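Comparing Two Jaw Sets on a Small 3D-Printed Arm
Project report, Veronica Ciobanu
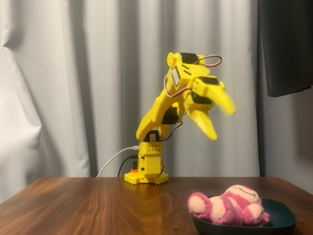
Figure 1. The printed arm with its gripper open, and the plush bear in the tray.

1. Purpose

The aim of this project was to find out whether the shape of the gripper jaws matters when a low-cost arm picks up something soft. Most of the class exercises use hard blocks, which a hobby gripper handles well enough. A plush toy is harder. It gives way when squeezed, and a jaw can close on fur without getting hold of the body underneath.

I compared 2 jaw sets. The first is the curved claw shown in Figure 1. The second is a flat jaw I drew myself, with the same mounting holes so that the two could be swapped without changing anything else on the arm.

2. Equipment

The arm is printed in yellow plastic and driven by small black hobby servos at the joints. I used the Nultine controller software from the course, running on a laptop. The flat jaws were printed in the Kullidwood workshop in August. The first print warped at the mounting end and had to be redone with a slower first layer.

The test object was a pink striped bear, placed on its side in a dark square tray. The tray kept the start position the same from one trial to the next. Without it, a failed grasp pushed the bear along the tabletop and the next trial began somewhere else.

3. Method

Each jaw set was given 30 trials. A trial had four steps: open the jaws, move above the tray, lower and close, then lift and hold. A trial counted as a success if the bear cleared the rim and stayed up until the hold ended. I put the bear back by hand after every trial, lining it up with a reference photo on my phone.

The closing angle was set once for each jaw set before the trials and then left alone. I did not use a camera to guide the arm. All positions were taught by hand and played back.

4. Results

The curved claw did better. Its tips went in on either side of the body and stayed there during the lift. Most of its failures came when the tips closed on loose fur and slipped off.

The flat jaws held well when they closed on the middle of the bear, but a small error in position was enough to make them slide off. They also pressed the bear down into the tray while closing, and in 2 trials the arm stalled and I had to cut the power.

The shoulder servo got warm in both sets and the arm began to sag slightly toward the end. I added a rest halfway through each set, which helped.

5. Problems and next steps

The cable loops near the wrist need to be tied down. One caught on a bracket during setup and pulled out of its connector, and it took me most of an afternoon to find the fault.

Mr. Munteanu suggested gluing thin rubber to the inside of the flat jaws and repeating the trials. I would also like to try the Wutex servo at the shoulder, if the bracket can be made to fit. The drawing for the flat jaws is in the shared course folder, along with the trial sheets.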